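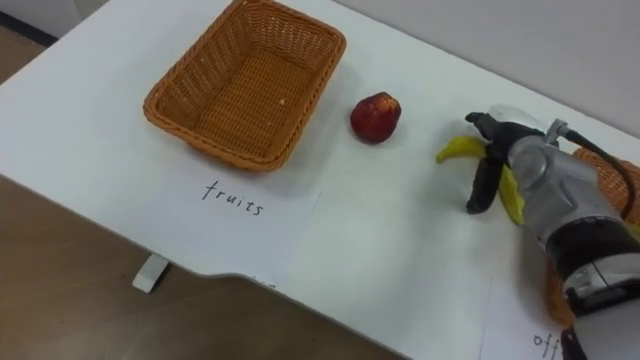
*A basket and one small red fruit on the white table.*

# About Letik Cooking School

We teach people to cook the food they want to eat on an ordinary night, in the kitchen they already have. That was the idea when Rosalie Eberhard and Zohreh Babaei started Letik above a shoe repair shop on Ahmadpour Street, with 2 stoves, a folding table and a class list of five. One of those first five still comes to the soup course every September, and she makes a better lentil soup than either of them!

Rosalie baked for hotels before she got tired of making the same roll all morning. Zohreh grew up cooking next to her grandmother and learned to measure rice by the feel of it in her hand, so her students had to stop her again and again to ask how much that was in cups. Their two ways of working still run through everything we teach. You'll get a recipe with real numbers on it, and you'll also be asked to put it down and taste.

## What we teach

We run 34 classes a season now, and most of them fill up with people who have never taken one before. First Kitchen is where many start: five evenings on knives, eggs, rice, a roast chicken and a pot of beans. After that you can go pretty much anywhere. Miloslav Ondrejka teaches dumplings and slow braises (wear something you don't mind getting flour on). Niloufar Abbasi has the Persian table series, and her session on crisp-bottomed rice is the one we get the most email about — she has run it with saffron, with potato, with flatbread, and last winter with all three side by side so everyone could argue about it.

Gholamreza Tabrizi looks after preserving and pickling. He came to us as a student, brought a jar of his garlic pickle to the last night of class, and was teaching by spring. His fruit weekends cover jam, fruit leather and drying, and you go home with whatever you made.

Kids ages eight and up are welcome at the Stakell Room on school breaks. They chop, they stir, they wash up. They also eat things their parents swear they won't touch.

## How a class works

Groups are small and everybody cooks. We set out the ingredients, talk through the dish for a few minutes and then get going, and at the end we sit down together and eat. Aprons are here for you. Tell us about allergies when you sign up and we'll plan the menu around them.

We also keep a shelf of more than 100 cookbooks by the front door, free to borrow. Notes in the margins are fine — we love reading them.

## Come by

We're on the second floor of the Skemach Building, and the stairs smell like onions by late afternoon. The elevator is at the back, past the mailboxes. Ring the bell marked Kitchen and somebody will come let you in.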